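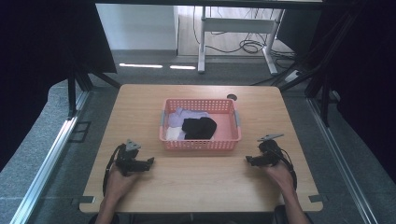 I read the obituaries every morning, before the weather and well before the front page. My mother did it too, with a pencil, and I used to think it was morbid. Now I'm the one saying "oh, look who died" across the breakfast table to a man who is trying to eat his eggs.

So I have opinions, and the main one is that we should quit writing them in a panic.

When my aunt died in September, the funeral home gave us until noon the next day to turn something in. There were 6 of us on the phone, all talking, and what we produced was a list. Born in Lostow, graduated, married, worked at the Padilla feed store for 30 years, member of this, member of that, preceded in death by. Every word was correct (well, almost, we got her middle name wrong and had to pay to fix it). And she wasn't in it anywhere! This was a woman who drove to Sadeck in an ice storm for a pie crust recipe she could have gotten over the phone. She called every dog "Mister," including the girls. She sang alto in church and was loud about it. You'd have learned none of that from the paper.

I'm not against the list. Cousins need the list, and so do the genealogy people, bless them. My friend Genalyn Pangilinan traced her husband's whole side back through old death notices, and she'll tell you a maiden name is worth more to her than a page of lovely adjectives. Fine. Keep the maiden names and the towns. But give me one thing the person did that the rest of us didn't do. One is plenty.

What I can't stand is the stock phrase. "Never met a stranger." "Would give you the shirt off his back." I counted up a month of our county paper once, out of pure orneriness, and found 13 people who had lit up every room they walked into. Maybe they did. I knew two of them, though, and one was a very quiet man who repaired clocks and would have left any room that got too bright.

Cost is part of it, I know. Papers charge by the line, and when you're already paying for flowers and a casket and ham for eighty, the pie crust story gets cut first. I'd cut the list of clubs before I cut the story. Put the clubs in the program at the service, where folks will read them while they wait for the organist.

And write your own, or at least start it. I did mine over the winter on the back of a Tirkov seed catalog order form, then copied it out nicer. My daughter was horrified for a day or so, then she asked if she could add something, and what she added was better than anything I had – and no, I'm not telling you what it says. You'll have to wait and buy the paper.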